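Zonthorpe Student Glider Project – Fall Report
Submitted 2/12/23
Report author: Jinfeng Fan, wing group

Our team set out to design and build a radio-controlled glider that can carry a 100 gram sensor package and stay up for 30 minutes in light lift. The airframe is named Urnotcombe, after the hill where we fly. It replaces last year's model, which had a good glide but was heavy in the tail and hard to launch by hand.

The wing group began with an airfoil from a 1983 club handbook in the department library. We ran it at several angles of attack and compared the drag with two newer sections. The old one lost a little at high speed but stalled more gently, so we kept it.

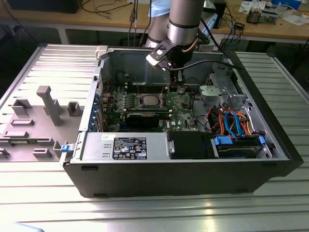 Spars were the next problem. Our first pair was balsa with a carbon cap, and one cracked at the root joint during the bending test in November. The second pair has a longer joiner and a wider cap. It held the full test load – we left the weights on overnight and measured again in the morning with no change.

The tail group moved to a V-tail to save weight. This made the control mixing harder, and the first set of pushrods flexed too much. Xie rebuilt them with stiffer tube and shorter horns.

For the stability estimate we ran up to 4000 cases with different battery positions and payload weights. Most of the bad cases had the battery behind the spar, so the tray now stops short of it.

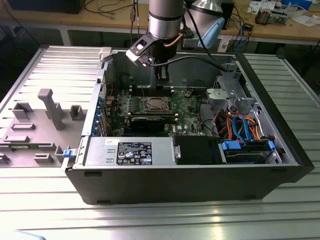 Flight Testing

We made hand launches at the Zustcombe field before trying the hill. The glider pulled left on the first launches and we corrected it with a small twist in the right wingtip. The hill flights are still to be done. Wind was too strong on both dates we had booked, and the tow hook needs to move forward before we go back.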